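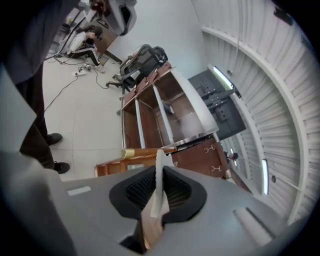
Progress report to Pimentel, 2018-10-19

Hello Ye-seo,

You asked for something a bit less formal than the April one, so I've written this the way I'd tell you on the phone. The short version is that we have 716 usable demonstrations in the bank, the hand-held grippers are holding up, and we're behind on the tidying tasks but ahead on everything else.

Most of the past few weeks went on collecting. We're still using the two hand-held grippers, and I'm very glad we argued for them in the bid! Teaching by steering the arm was painfully slow, and people got fed up after half an hour. With a gripper in your hand you just get on and do the job – pick the thing up, put it where it goes, squeeze, let go – and the camera on it records what the arm would see if it were doing the same. New people need one practice session before their takes are good enough to keep.

We've also been moving about more. In the spring you said (quite rightly) that everything had been filmed at the same bench and that the model would probably fall to bits anywhere else. It did. When we tried the April model in the Stiler rooms it reached for a cup and closed on thin air, over and over. So now we collect in ordinary rooms with furniture in them, people walking through, cables on the floor, awkward lighting and all the rest of it. Wayne Kettle keeps the list of rooms and we've done 7 so far. The Jallard building is next, as soon as they sort out our passes.

The lighting has been the biggest nuisance. Long tube lights give us banding on some takes, and shiny floors confuse the tracking, which works out where the gripper is from the camera picture. When the tracking slips the whole take is no use to us, because we don't know where the hand went. Wayne wrote a little check that runs straight after each take and says yes or no, so we can redo it on the spot and not find out a week later. I wish we'd had it from the beginning. We threw away 40 takes from Prumberg before it was in place, and those aren't in the total I gave you.

The other thing we changed is how we start each take. People were all beginning from the same comfortable position, standing square on with the gripper level, and the model learned to expect that. Now we ask them to start from wherever they happen to be, tilted, too low, half facing the wall. The footage is pretty horrible to watch but the model trained on it recovers much better when it gets knocked off course. I'll send Wayne's plots separately.

Tidying is where we've slipped. Putting things back into open shelves is harder to demonstrate cleanly than I'd promised, mostly because the gripper body blocks the view just as you go in. We're trying a slower approach from the side.

Money is fine. We've spent a little less than planned on travel and a little more on finger pads, which wear out quicker than the supplier said they would. I'd like to move some from one to the other if you're happy with that – can you let me know before the end of the month?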